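April, bench notes, round table set

Good afternoon on the Pasel arm! Huw Gape and I finally got the wrist camera and the joint log agreeing on their clocks (it was a rounding slip in my script, two lines to fix), so everything from now on can go straight into the Aler set without me nudging timestamps by hand.

Target is still 1,000 clean examples at the round table before we move on, and 4,000 across all the furniture. Today was approach poses: fingers open, come in over the rim, stop, save, back off, pick a new start. I love how quickly you get a feel for it on the hand controller. By the second batch I was barely looking at the monitor.

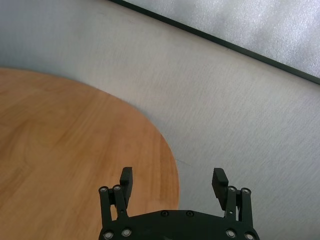 Photo: wrist camera, Pasel arm / F. Samonte

Curved edges are what I'm most excited about. The old set is nearly all square desks, and the Cludetti model goes looking for a corner every time. With a round top there's only the arc and the change from orange-brown wood to pale floor, so it has to learn the rim itself. The shadow along the edge is soft, mind, and I'd like to try a batch with the side lamp on to see if that helps or hurts.

Bits to sort:
Keep the open-finger starts in their own folder, Huw wants to train on them alone first.
Vary the wrist angle more. I drift back to the same steep one when I'm tired.
Throw out any run where the operator pauses for over 10 seconds.
Ask Abella for the spare controller, ours sticks on the left trigger.

First training run goes on overnight with whatever we have. Can't wait to look at the curves in the morning.

Felicidad Samonte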